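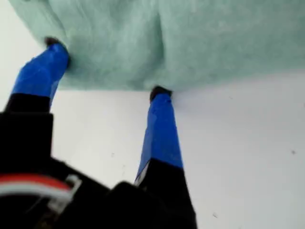 Mint green, with creases.

The Blanket Years

My aunt died in July and left me her house in Koltby, her debts to the Koltby water board, and a blanket she had been knitting, unraveling and knitting again for as long as I had known her. The debts came to $71. The house came with a roof that had opinions about rain. The blanket came with a letter.

"Do not finish it," the letter said. "Do not give it to anyone who will."

I drove up in the dark and let myself in a little after six in the morning. The blanket was on the kitchen chair where she used to sit, taking up the whole chair, like a guest who had heard there would be breakfast. I moved it to the table. I made coffee. I moved it back, as it turned out I wanted the table.

My aunt was not a sentimental woman. She once returned a birthday card to the store. So I read the letter again, looking for the part where it made sense, and found a second page stuck to the first with what I hoped was jam.

The second page was a contract. Years ago she had entered the Hudance Prize, given every summer in Lindideo for the best finished blanket in three counties. The prize was a ham. The rules, typed by somebody with a grudge against commas, said that anyone who entered had to show up and be judged as soon as the blanket was done. They also said that until it was done, the knitter could draw on the yarn fund.

She had been drawing on the yarn fund for most of my life. There was a ledger in the bread box. In a slow year she took $100. In a good one she took $200, and the kitchen got new curtains. The total, underlined twice in her small hard handwriting, was $3,710, and next to it she had written "plus ham, if caught."

I sat there a while with my coffee going cold. I had come prepared to grieve and had even brought the right shoes for it. Now I was the heir to a very small fraud.

The man from the yarn fund came at noon. He had a hat in his hands and the careful face people wear to a house where someone has died. He said how sorry they all were. He said she had been one of their most dedicated knitters. Then he looked at the chair.

"Is that it?" he said.

"That's it."

"How far along would you say it is?"

I thought of the roof. I thought of the water board. I thought of my aunt at that table, night after night, pulling out a row with the calm of someone going to the bank.

"It's hard to say," I told him. "She was very particular."

He nodded. Apparently that was what she always said, too. He asked whether anyone in the family might carry on the work, and I heard myself say that I had been meaning to learn.

He left an envelope on the table and the bus times to Henare, where there was a class for beginners. I have been to four of them now. The teacher says I have no gift for it at all -- she has never seen anyone drop so many stitches -- and I told her I would try to keep that up.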